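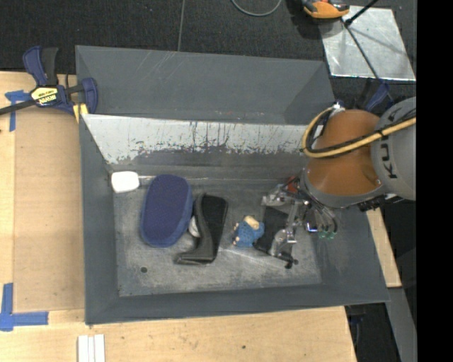
Photo: Bergþóra Bjarnason

Last updated: March 5, 2026
Reading time: 3 minutes

Site Visit Report: Open Day at the Veverari Automation Lab, Rosville
Prepared by Tobias Haverford and Mawuli Dramani

1. Purpose of the visit

Our project group is building a small sorting rig for the end-of-year showcase in May. Before settling on a design we wanted to see how a working lab handles bin picking, where a robot has to take mixed items out of a container. Veverari runs an open day for students and we were given places on the morning tour. Our group was 21 students and our teacher, Murray Carrier.

2. What we saw

The tour had three stops. The first two were a conveyor line and a safety talk. The third was the bin picking cell, and most of this report is about that.

The cell uses a large orange and grey arm with a metal gripper on the end. It works over a grey bin on a plywood surface, and the bin is held with clamps at its rim. We had expected something more finished. Khalil Bataineh, the technician who ran the demonstration, said plywood is cheap to cut and easy to change when the layout changes.

The items are a mixed lot on purpose. There was a small blue toy figure, a navy oval pad, a white block and a black and grey object shaped like a boot. The figure was lying right beside a flat black piece under the gripper, and Khalil said neighbours like that are the hard part – the fingers need somewhere to go. The inside of the bin is well scuffed.

The hose and cable run along the outside of the arm and are tied together. Mawuli asked about this because our own wiring keeps catching on the elbow joint. The advice was to leave a generous loop at each joint and check it at full reach.

3. Questions from the group

Khalil told us the cell had done 2,000 picks since its last gripper change. The demonstration and questions took 35 minutes.

4. What we will change

We will clamp our tray to the bench, as it is only sitting there now. We will also test with items touching each other. So far we have spaced them out, and our results probably look better than they should.

Related
Visit report: Lavoie Packaging
Choosing a gripper for the Jamier rig
Showcase project list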